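Séance 3 - Évaluer une offre commerciale : le kit à deux bras Bindska
Module « Automatiser les petites tâches », notes de cours

Bon, on reprend là où on s'était arrêtés, à la fin du comparatif des fournisseurs. Je vous avais promis un vrai produit, avec une vraie fiche technique et de vrais défauts, donc on passe la séance sur le kit Bindska. Je l'utilise depuis juillet et je commence à avoir un avis !

Ce qu'on achète : deux bras, deux pinces, les boîtiers de commande et une licence du logiciel Felow. Le châssis et la table sont en option, chez Tamuno. Regardez bien cette ligne dans le devis, tout le monde la rate à la première lecture (moi aussi, j'ai dû refaire un bon de commande).

Le prix de base est de 1 321 euros par mois en location, maintenance comprise. À ça s'ajoutent 400 euros de mise en service, payables une seule fois. Pour l'exercice, calculez le coût sur 7 mois, puis demandez-vous ce que devient le chiffre si la machine reste arrêtée la moitié du temps. C'est là que ça devient intéressant.

Côté prise en main, j'ai été agréablement surprise. Felow s'installe vite, l'interface est claire, et on apprend un geste au bras en le guidant à la main. Par contre la documentation française est franchement bâclée - gardez la version anglaise ouverte à côté, vous gagnerez du temps.

Pour les essais, je vous conseille de mélanger les formes et les matières. Un fournisseur vous montrera toujours des cubes bien rigides. Demandez-lui de saisir un emballage froissé, un petit bol, quelque chose d'ovale, et notez ce qui se passe à chaque reprise. 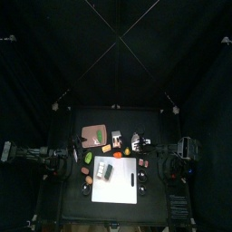 Notez aussi le réglage de la force de serrage, qui se fait objet par objet dans Felow. C'est long, et le commercial n'en parle pas. Chez Kudadis, le concurrent vu à la séance 2, ce réglage est automatique mais on ne peut pas le corriger. À vous de voir ce qui vous gênerait le plus !

Pour la prochaine fois : une page, votre grille d'évaluation remplie pour Bindska et pour Kudadis, avec le calcul des coûts en annexe. Pensez à mettre les unités.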